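Häufige Fragen zur Cusimik Zweiarmzelle

Was kann ich bei Flosen mieten?
Die komplette Zelle mit zwei Armen, Greifern, Kameras und Steuerung. Tisch und Wandpaneele gehören dazu, das Dekor lässt sich wählen.

Wie lange läuft ein Mietvertrag?
Mindestens 7 Tage. Der Tagessatz beträgt 698 Euro netto, Anlieferung im Umkreis von 100 km inklusive.

Brauche ich Programmierkenntnisse?
Nein. Abläufe werden vorgeführt und gespeichert. Eigene Skripte sind möglich - die Schnittstelle ist im Handbuch beschrieben.

Wie viel Platz muss ich einplanen?
Eine Stellfläche von etwa 11 Quadratmetern reicht, mit Zugang von vorn.

Kann die Zelle Töpfe umsetzen?
Ja, auch solche mit unregelmäßiger Oberfläche. Überhängende Blätter können die Sicht der Handkamera einschränken. Bitte vorab ein Muster schicken.

Arbeit mit Kunstpflanzen und gelbem Tablett, erst aus Sicht der Handkamera, dann in der Übersicht:

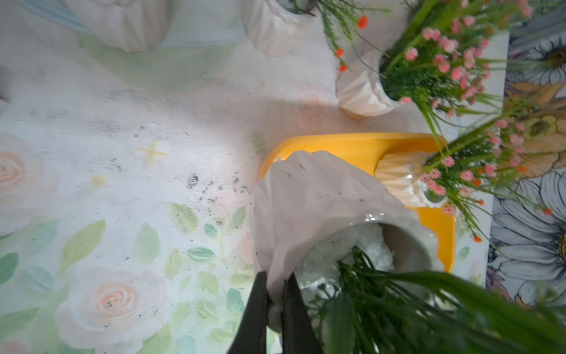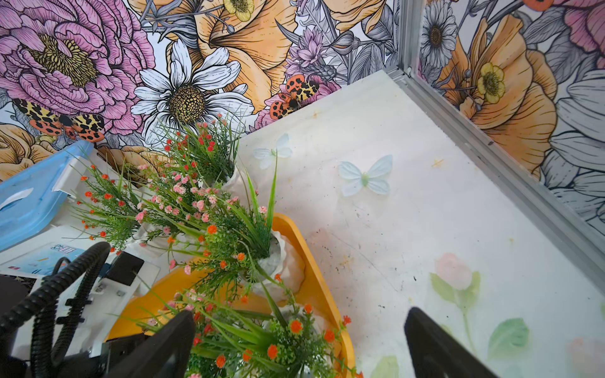
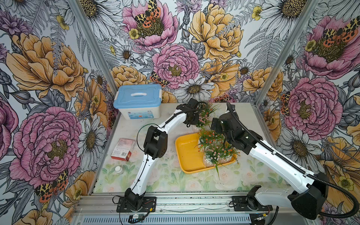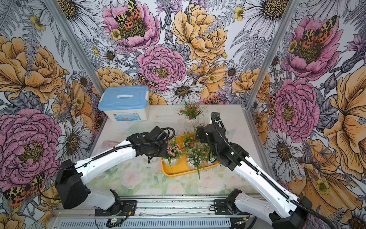

Wer weist uns ein?
Tassanee Meesuk kommt zum Aufbau mit und bleibt einen halben Tag. Weitere Termine kosten extra.

Was passiert bei einem Defekt?
Greiferfinger tauschen Sie selbst, ein Ersatzpaar liegt bei. Alles andere übernimmt unsere Werkstatt. Bitte keine Gelenke öffnen - sonst erlischt die Gewährleistung.

Stand: 11. Feb. 2026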